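Snacks on long train rides – how much do you really pack?
Posted by slowcarriage, 1/1/20

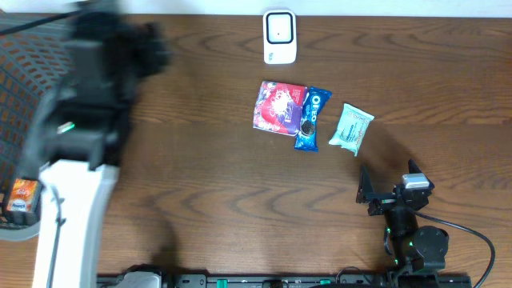

Wotine: You will be hungry before the first border if you bring only sweet things. I did the same on my first long trip and I bought a terrible sandwich at every station after that.

slowcarriage: Thank you, this is what I am afraid of. Let me explain the plan better. In July I will travel by train for four days, with two nights in a sleeping car and one night in a hotel between them. The whole way is a little more than 3,000 kilometers. There is a restaurant car on the first train only. On the second train there is hot water at the end of the carriage and nothing else, as I understand from the timetable notes. I like cookies with tea, so Oreo is always on my list, but I know it is not a dinner.

Arken_09: Hot water is everything. Instant noodles, instant oatmeal, soup in a cup. Bring your own mug with a lid and a real spoon. The plastic spoons break in the noodles.

Wotine: Noodles yes, but not for four days. The salt makes you thirsty and then you walk to the toilet all night. I take hard cheese, dark bread, cucumbers and boiled eggs for the first day. After that nuts and dried fruit.

macritchie25: Please, no boiled eggs in a shared compartment. I am asking for all of us.

Wotine: Eggs are traditional on trains. In my country everybody does it, and people share them with the neighbors.

macritchie25: I believe you that it is traditional. The smell is also traditional. In July, with a window that does not open, I would like a different tradition.

slowcarriage: I did not want to start a war about eggs – I can live without them. What about chocolate in summer? My compartment has air conditioning on paper, but the reviews are mixed.

Arken_09: Leave it at home. I once had a bar of 100 grams in my backpack pocket and I found it later in the pages of my book. Cookies survive better, also hard candy.

vumadus: I disagree a little with everybody here. You stop in big stations for 20 minutes or more, and there are always people selling food near the platform. On my trip there were warm pies and fresh berries. If your bag is full of packages from the supermarket, you will eat the packages and miss the best part.

macritchie25: Depends on the line, vumadus. On train 929 I had one long stop, at three in the morning, and the only open thing was a coffee machine. It took my coin and gave me nothing.

vumadus: OK, that is fair. Check the stops and their hours before you decide. But still keep some small cash for the platforms.

slowcarriage: I checked now. On the second train there are two stops longer than 25 minutes, one at lunch time and one at 22:10. So I will pack dinner and breakfast, and try to buy lunch. Is it strange to offer food to the other people in the compartment? I am a little shy with this.

Wotine: Not strange at all. Put something on the small table and say "please". The cookies are good for this, everybody knows them. You may get an egg back.

macritchie25: I will be in the corridor.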